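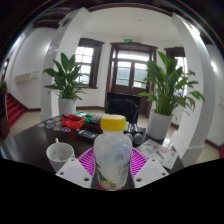

The Monday Night Robots

By half past six on a Monday evening the Zelley Robotics Club is already arguing about bottles. A full one behaves itself, says Mansa Addo, who is in her second year with the club and has opinions on most things you can pick up. A half-full one sloshes, so the weight moves just when you've finally got hold of it, and then you find out how good your fingers are!

The fingers are this year's big project. Students design them on the computer, print them in white plastic, drill the little holes near the corners and bolt them to a tool they can carry around in one hand. You walk up to a table, close the fingers on something ordinary (a drink bottle, a mug, whatever got left out) and a camera records how it went. Later on, all of that is used to teach the club's robot arm, Jiden, to do the same job by itself.

It's slow going, and I say that with great affection, having sat through a whole evening of it with a cookie in each hand. The team wants 1,000 recorded grasps before the Hevside Cup in June, and when I visited they had 665. At the contest, each team's robot gets 4 minutes to clear a table it has never seen before, which is why the students like their practice tables cluttered. Baskets, coasters and magazines all stay put.

Réjean MacPherson, who teaches shop during the day and coaches the club at night, keeps the finger designs that didn't make it in a shoebox. He let me go through it, and we were at it for quite a while. There were skinny ones and hooked ones, and a pair so thick they couldn't get around a coffee cup. The current ones are flat and set at an angle, and Mansa drew them over a weekend after her first pair snapped.

"I was mad for a day," she told me, "and then I wanted to know where it broke."

The club charges no dues, and the parts for a new set of fingers come out of the $200 left over from last fall's bake sale. New members can start any Monday, with or without a bottle.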